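5. Calibração da percepção e do planejador bimanual

Esta seção aplica-se às células de dois braços operadas com o software Virham, versão 4. Os procedimentos da seção anterior (alimentação e rede) devem estar concluídos.

5.1 Registro da área de trabalho

1. No painel de controle, abra Percepção e selecione Novo registro.
2. Defina os quatro cantos do tampo na ordem indicada pelo assistente.
3. Confirme o plano de apoio e grave o perfil.

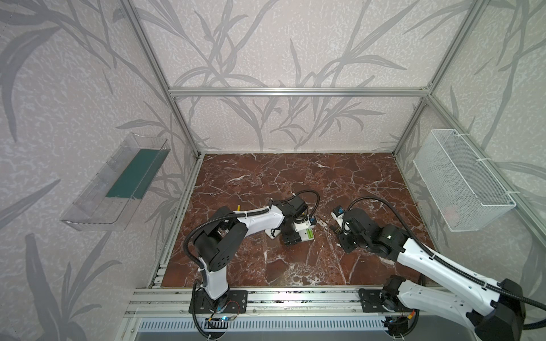

O segmentador Closham separa os objetos do fundo por cor e por profundidade. Em superfícies com desenho irregular, o canal de cor sozinho produz contornos falsos. Os veios claros do mármore avermelhado, por exemplo, podem ser confundidos com a borda de uma peça branca; nesse caso, eleve o peso da profundidade antes de repetir o registro. As paredes com estampa de folhas devem ficar fora da região de interesse.

Nota: a bandeja transparente e o cesto de arame das paredes laterais são cadastrados como obstáculos fixos, com o volume externo completo.

5.2 Zona compartilhada

4. Em Planejamento, ative Zona compartilhada e atribua prioridade a um dos braços.
5. Inclua os conduítes corrugados no modelo de colisão - o modelo padrão considera apenas os elos rígidos.
6. Execute a trajetória de teste em velocidade reduzida.

Cuidado: mantenha a parada de emergência ao alcance durante todo o passo 6.
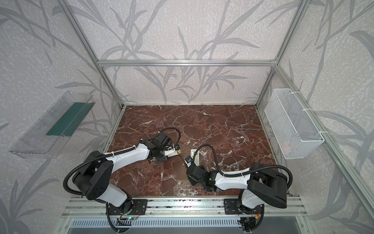 Siv Brekke observou, na revisão deste capítulo, que a prioridade fixa provoca esperas longas em tarefas de transferência, e recomendou a alternância por etapa sempre que os dois braços precisem entrar na zona. A opção encontra-se em Planejamento, Avançado. Se o planejador retornar o código 649, não há trajetória livre para o braço em espera; recue-o para a posição de repouso e replaneje.

5.3 Verificação final

7. Coloque um objeto pequeno entre os dois braços e solicite a estimativa de pose.
8. Compare a pose estimada com a posição real e repita a leitura com o objeto girado.

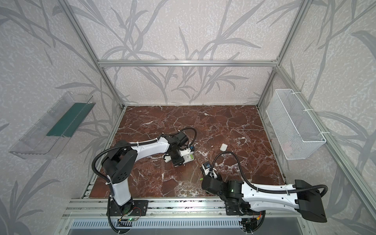
9. Grave o perfil e reinicie o serviço de controle. O novo perfil só é carregado após o reinício.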